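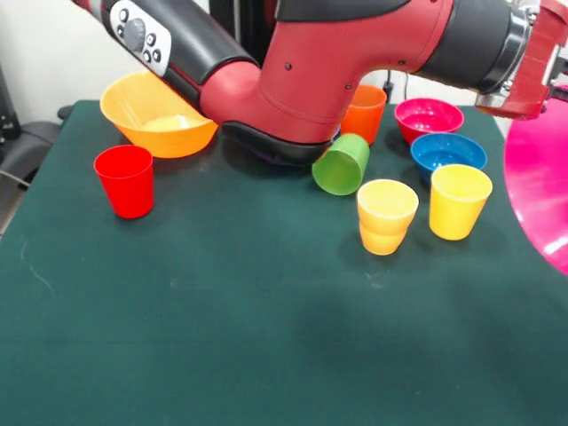

Table with the dark green cloth on, 2024-02-22.

Rain before breakfast, then dull and still. Back bedroom at 16 degrees when I got up, window misted along the bottom edge only. Wiped it down and left the Daltora running on its low setting with the door shut.

The damp patch behind the wardrobe is the same shape as before. I pencilled round the edge of it last week and it has not crossed the line anywhere, but the skirting below still feels soft at the left-hand end. Pushed a bradawl in and it went further than I would like. That length will have to come out whatever the cause is.

I had put the whole thing down to condensation. I am less sure now. Condensation ought to show in the cold corner by the window as well, and that corner is clean. The patch starts low and stops at a fairly level line, which points to the outside wall being wet near the ground. Went out with a torch and looked behind the water butt. The soil there has built up over the years and is now level with the vents. One is blocked completely, the other has a gap at the top you could post a letter through.

Dug it back between ten and lunch. Filled 11 buckets, mostly clay, with a good deal of old mortar in it and one broken slate. Tipped the lot at the far end by the fence. The brick behind is dark up to the old soil line. Cleared both vents with a bent wire and the vacuum hose. There is air moving through the left one, tested with a strip of tissue. Could not feel anything at the right one and will try again when there is some wind.

Gutter above also needs attention. The joint drips on to the same stretch of wall, a drop every few seconds well after the rain had stopped. Ordered a bracket and a new seal from Nilico. Delivery was more than the parts. I thought of adding a spare seal to make it worthwhile and then didn't.

The Bivano meter and the old dial one still disagree by five points. Put both in a sealed tub with damp salt this afternoon to see which is wrong. They need to sit overnight. My money is on the dial one, though it has been steady for years and the Bivano came with a dent in the box.

Tank on the dehumidifier emptied once, at teatime, not quite full. It was cutting out early yesterday — float sticking, I think — so I rinsed the float and ran a cotton bud round the pivot. No trouble since.

No paint until July at the earliest. The Lekota tin says the wall must be fully dry, and I would sooner lose a summer weekend to it than do the job twice. Wardrobe stays in the middle of the room for now. Walked into it again going to draw the curtains.

Back stiff. Bed by 10.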